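Satness Domestic and Light Industrial Automation Program
Work Cell Inspection Checklist, with Inspector's Comments

Cell: Tabletop sorting and tidying, Bay 6
Inspection date: October 28, 2019
Inspector: Ottilie Schwaiger
Cell supervisor: Tarun Pant
Purpose of inspection: Periodic safety check and review of task readiness. The inspector is asked to state whether the chores assigned to the cell may be run with a person working at the same table.

Ratings used: Pass, Pass with comment, Hold, Not inspected.

1. Access and floor

1.1 Walkway clear on all approaches. Pass.
1.2 Floor markings legible. Pass with comment. Tape is lifting at the corner nearest the supply cabinet. Replace before the next inspection.
1.3 Cables covered or routed off the floor. Pass.

2. Stopping and power

2.1 Emergency stop within reach of the operator's normal position. Pass.
2.2 Emergency stop tested under motion. Pass. Tested 3 times at working speed. The arm held position each time and did not restart until the reset was pressed.
2.3 Second stop button at the bay entrance. Hold. The button works, but a storage cart was parked in front of it on arrival. The cart has been moved. The item stays on Hold until a fixed location is assigned to the cart.
2.4 Lockout tags available and signed out correctly. Pass with comment. One tag was signed out to the Prorudier cell and not returned.

3. Work surface and task objects

3.1 Surface suited to the task, with no splinters, raised edges or residue. Pass.
3.2 Objects free of cracks and sharp points. Pass with comment. The star shapes should be checked by hand at each shift change, as a chipped point is easily missed.
3.3 Objects set out according to the task sheet. Pass. The sheet for this cell calls for grouping by color, blue with green and yellow with red, as a stand-in for putting away toys, sorting hardware or clearing a counter.

The tool clears the board by a small margin when it travels over the left side. This agrees with the approach height on the task sheet, and no change is requested. Operators are reminded that hands are to stay off the board whenever the arm is powered, including when it is not moving. 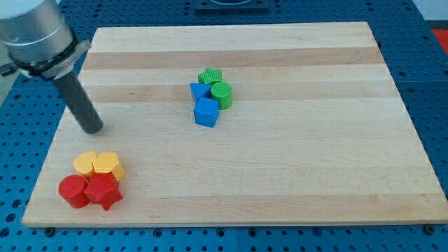

4. Tool and arm

4.1 Tool secured at the wrist collar. Pass.
4.2 Fasteners at the collar marked and unmoved since the last inspection. Pass.
4.3 Speed limit set and locked. Pass. The limit is 400 millimeters per second in the shared zone. The password is held by the supervisor.
4.4 Contact response. Pass with comment. The arm stopped on contact with the test pad. Response was slower with the tool moving toward the operator than away. Mr. Pant will repeat the test with the Brumard pad and file the results in November.

5. Task readiness

5.1 Sorting by color, known shapes, known surface. Pass. May be run with one trained operator present.
5.2 Sorting with shapes touching or partly hidden by others. Pass with comment. The supervisor's log lists 9 stoppages on this task since the last inspection. None involved a person. In each case the operator cleared the objects by hand after pressing stop, as required.
5.3 Clearing a kitchen counter with dishes and loose food. Hold. No written procedure exists for broken glass or spills. The inspector does not consider results from 5.1 to be evidence for this item.
5.4 Bin picking at the shop bench. Not inspected.

6. Overall finding

The cell may continue to operate under items 5.1 and 5.2. It may not be presented to visitors or to partner sites as ready for household work. The arm performs a narrow chore safely under supervision, and the records support no wider claim at this time. A home or a busy shop floor would introduce children, pets, wet surfaces and untrained adults, and none of these is addressed in the current risk assessment.

Open items: 1.2, 2.3, 2.4, 4.4, 5.3
Supervisor's response: Accepted. Cart location to be assigned this week. T. Pant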